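Curling season wrap-up, sort of

Apr 20, 2018

So the ice is out at Bellenham and I have no idea what to do with my evenings. I've cleaned the fridge. I've sorted the drawer with the batteries in it. My broom is still leaning by the front door because putting it in the basement feels a bit final.
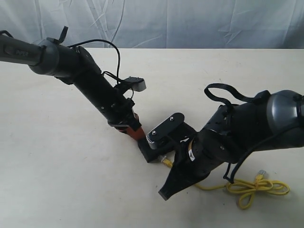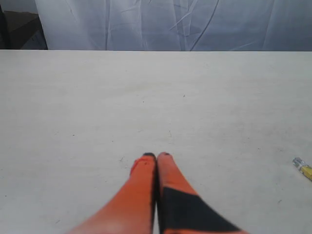

Anyway, the season! I joined the learn-to-curl league back in the fall thinking I'd try it until Christmas, and I ended up playing lead on a proper team (well, a team) with Pirjo, Lyle and Simin. Pirjo Rissanen was our skip and she has the loudest voice I have ever heard come out of a person that size. You could be sweeping two sheets over and still find yourself obeying her.

We finished 8th in the league. I was quite pleased with that until Lyle pointed out how many teams had dropped out after the February storms, and then I was slightly less pleased. But we beat Bernadette Mbeki's rink in the last regular game, on the last rock, with Simin throwing a draw to the four-foot that I swear took a full minute to get there. I swept so hard I had to go and sit on the bench with my head between my knees. Best night of my winter, no question.

The Flenska bonspiel was another story. It's 131 kilometres each way and we took Lyle's car, which has heat in the front only. We lost our first game badly, lost the second one less badly, and then ate an enormous amount of chili. Their ice is much quicker than ours and I put my first four guards straight through the house. Pirjo didn't yell. She just looked at me, and I think I'd have preferred the yelling.

Things I'd like to fix before next season: my slide drifts left (it has always drifted left), and I need new shoes. The ones I want are $305, and I keep opening the page, looking at them, and closing it again. My slip-on slider has a crack in it now, so something has to give. Simin says to wait for the club swap in the fall, but my feet are an odd size and I never have any luck at those.

Lyle is trying to talk us all into summer softball. I can't catch, and I've told him so, but he's put my name down anyway — first practice is at the Arnberg diamond once the field dries out. I guess I'd better find my glove.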